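# Clodthorpe Kitchen Conversions

A data card for a small table of cup-to-gram conversions, collected from home cooks. Please read the limits before you put it in an app. I have my doubts about a good part of it.

## What's in it

183 rows, one per ingredient and source. Columns are `ingredient`, `cup_type`, `grams`, `method` and `source_code`. `method` is either `scooped`, `spooned` or `unknown`. Far too many are `unknown`.

Flour has 13 rows and they don't agree. Averaging them gives you a number that looks more certain than any of the people who sent it in. I left them separate on purpose.

## Where the numbers came from

Most came from a paper form that went out in November. The rest were copied from the old Clulis chart, which gives no method at all and seems to treat every cup as the same cup. I'd drop those rows if I were you – filter on `source_code = CL`.
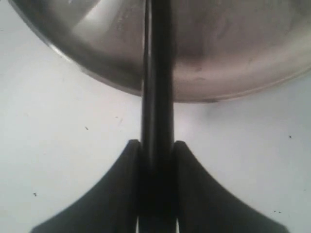

Nine rows list a weight that can't be right unless the scale was never zeroed. They are flagged `suspect` in the notes file and still in the table. Paucar, the earlier version of this list, deleted rows like that without saying so, and I never could match its totals.

## Limits

Brown sugar is a mess. "Packed" means whatever the cook thinks it means. Grated cheese is worse. Don't use any of this for baking at scale, and don't cite it as a standard.

## Format

One CSV, UTF-8, plain commas. Blank means blank, never zero.

Related items

- Puretti Oven Temperature Notes
- Paucar List (old, unsupported)
- Spoon Sizes, Mixed Sources
- Clodthorpe Egg Weights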